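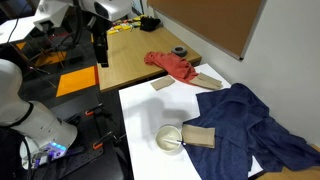 Item 1, table surfaces. Ermanno Donati opened with the state of the two tables in the Lolard workroom, carried over from the July meeting. The rule agreed then was that cloths are stored folded and kept apart from card offcuts. It is not being followed. The white table has a navy-blue cloth spread over its right half and hanging over the edge, with pieces of tan cardboard lying on the same surface and a crumpled red-orange cloth coming down from the wooden table. Dario Bianchini noted that the small white bowl is also kept there and should go back to the shelf after each session. Agreed: the white table is for folding only. Cardboard goes in the flat bin under the window.

Item 2, wooden table. The back edge stays in use for small items. Tape is to be kept at one end of the row and returned there. D. Bianchini asked for a shallow tray so that the row does not creep forward. E. Donati will check whether the Drimus trays fit - the ones in the store are 300 mm deep and may be too large.

Item 3, textiles. The Zanetti order was discussed. 60 cloths are due, to be divided between this room and Zastmont. Each cloth is to be labeled at the hem before first use. Old cloths with frayed edges will be cut down for cleaning. No decision on color coding; deferred.

Item 4, cardboard stock. The store holds 2,000 flat sheets. D. Bianchini proposed that offcuts under 30 mm on the short side be discarded at the end of the day and larger ones sorted by size. Agreed without change.

Item 5, actions.
E. Donati: measure the trays, confirm the Zanetti delivery.
D. Bianchini: clear both tables, move the flat bin, print hem labels.

Minutes taken by D. Bianchini, Aug 22, 2020. Corrections to be sent in writing before the next meeting.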